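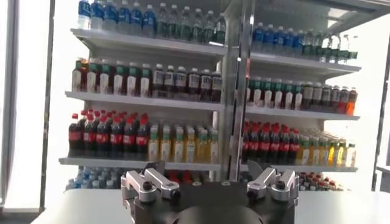
Can a robot do my shelves and my tea towels yet, or is it all videos?

Posted 4 December 2024 in Shops, Trades and Small Business

I've got a small shop in Trultudmont, mostly cold drinks, sandwiches and bits people forgot to buy in town. Two jobs eat my mornings. One is fronting up the drinks, which means pulling everything forward, filling the gaps from the back and getting the labels facing out. The other is the cloths. We go through a daft amount of them because of the coffee machine, and they all come home with me, get washed, and then sit in a heap until I give in and fold them in front of the telly.

My brother-in-law keeps sending me clips of robot arms doing both. I've been to see one lot in the flesh as well, at the Clidance open day in September, and came away more muddled than when I went in. The people there were lovely but every answer began with "it depends".

So what I want to know is:

Is there anything a shop my size could buy or rent now that would fill a drinks shelf without me standing over it?

And is folding cloths easier or harder than that? I'd have guessed easier, you can't break a tea towel, but the chap at Clidance pulled a face when I said so.

I'm not trying to get rid of anyone, before somebody starts. It's me and two part-timers and we'd all love to be rid of the cloths. Budget is "tell me what it costs and I'll have a sit down".

3 answers

Answer 1 (accepted, 28 votes)

I worked on the fitting side for a handling firm for years, and now I look after the kit at a bottling place, so I've got opinions on this one!

Short version – no for the shelf, and no but more so for the cloths.

Bottles are the friendlier job by a long way. A bottle is the same shape every time you meet it, it stands up by itself, and if you know where the cap is you know where the rest is. A two-fingered gripper can pick one up all day long. Where it comes unstuck is the shelf. Yours won't be like a factory line, there'll be five sorts of drink jammed up against each other, one row two deep and the next row six deep, and the arm has to get a bottle in behind a shelf lip and under the board above without knocking its neighbours over. Clear bottles are a pain too, because a lot of depth cameras see straight through them or see something odd. You can get round all of it with enough fiddling. Then a customer puts an orange juice back in with the colas and you find out how good your fiddling was.

Cloth is a different animal. It hasn't got a shape. Drop the same tea towel on a table ten times and you get ten different lumps, and the machine has to work out which bit is a corner, which bit is only a fold that looks like a corner, and whether it's got hold of one layer or two. You and I do that with our fingertips without thinking. That'll be why your man pulled a face. 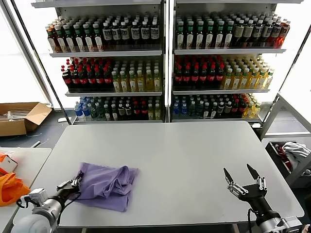 Cloth on the table, two arms to deal with it, drinks shelves behind.

That's the sort of set-up you'll see if you go round these places. You want two arms for cloth really, one to hold and one to pull, and even then I've watched one spend several minutes on a single towel and leave it looking like I'd done it in the dark. Better than last year, mind.

What you can have today and be pleased with is gravity-feed shelving. Sloped runners, you load from the back, the bottles slide forward by themselves. No robot, no plug. I put Lindgren ones in for a friend's kiosk, three bays, and the bill was £346 with the dividers. Fronting up went from a job to a glance. Do measure your bottles first, the fat juice ones wouldn't go in the narrow lanes and we had to shuffle everything along.

For the cloths, stop folding them. I mean it. Flat in a drawer or rolled in a tub, your coffee machine won't mind.

Comment from the asker: Never once occurred to me not to fold them. I feel a bit silly. Off to measure bottles.

Comment: Seconding the runners, but wipe them down now and then, a leaky cola will glue the whole lane up.

Answer 2 (11 votes)

Going to be a bit more cheerful than the answer above, though I agree with most of it.

I had a Zendley arm on hire at our place (packing, not retail). The hire was £1923 for the month and then a setting-up charge on top, which took it to £2811 all in. For that money it moved jars from a tray to a box, the same jars and the same box, and it was brilliant at it. It didn't get bored and it didn't ring in sick. But I spent the whole first week moving the tray a finger's width this way and that, and when we changed jar size I was back to the start.

So if you ask "can it do chores", I'd say it can do a chore, if you hold the rest of the world still for it. A shop with people walking in and out isn't holding still. You'd also need to think about what happens when somebody's toddler is stood next to it, and your insurer will want to think about that too, at length.

The folding I find more exciting than the shelf stuff. It's slow now but it's the one I'd pay for at home – I've got three kids and a mountain on the landing that never gets any smaller. I'd put up with slow. It could have all night.

If you go to another open day, take a bag of your own cloths and ask them to try one. Same with a bottle you sell. The ones they've practised on always go nicely.

Answer 3 (2 votes)

self checkouts cant even weigh a banana so good luck

Comment: Different thing altogether, but yes.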